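Brullero Household Task Review, Station 3: Drawer Opening
Inspection checklist with comments
5 July 2019

1. Work surface clear of loose material.
FAIL, minor. Specks and a thin dark strand on the tabletop. Wipe down before the next block.

2. Fingers open wider than the handle bar before approach.
PASS. Check from the wrist view, handle centered in the gap. 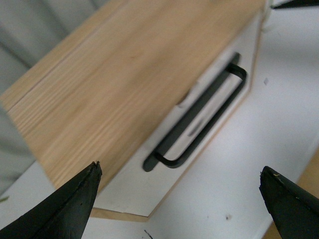 Item 2, wrist view. Black handle on white drawer front, fingers apart.

3. Drawer runs without binding.
PASS by hand. Full travel not yet tested by machine. Log pull force at each end of the stroke.

4. Drawer empty for unloaded trials.
PASS. Loaded trials use the Drandier weight set and are listed separately.
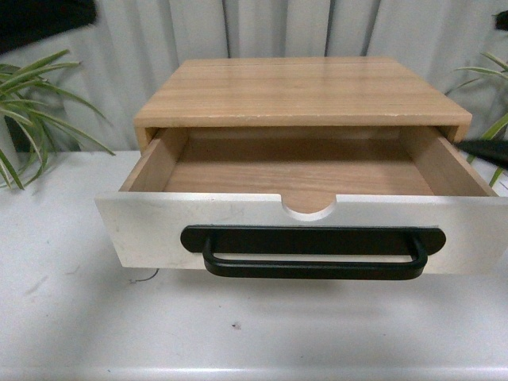
5. Arm clearance at the cabinet.
OPEN. With both grippers near the handle there is little room to spare - reduce approach speed until the limits are set.

6. Cables secured along the arm.
OPEN. Confirm slack through full wrist rotation.

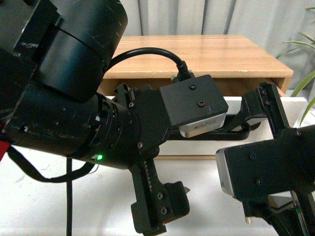 Items 5 and 6. Both grippers at the cabinet, cable routed over the wrist.

7. Reset to start position, drawers closed.
PASS.

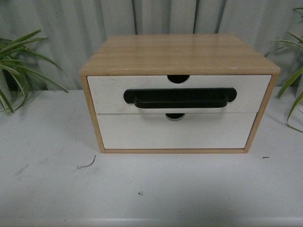
Readiness for unattended home use: NOT RECOMMENDED. The Wijaya criterion is 1,000 cycles with no more than 3 operator stops, and the last block had 17. The handle on the upper drawer gives the fingers a bar to hook. The lower drawer has only a half-round cutout, and no grasp for it has been approved - a person does both without thinking. Repeat items 1, 5 and 6 at Grisley in December.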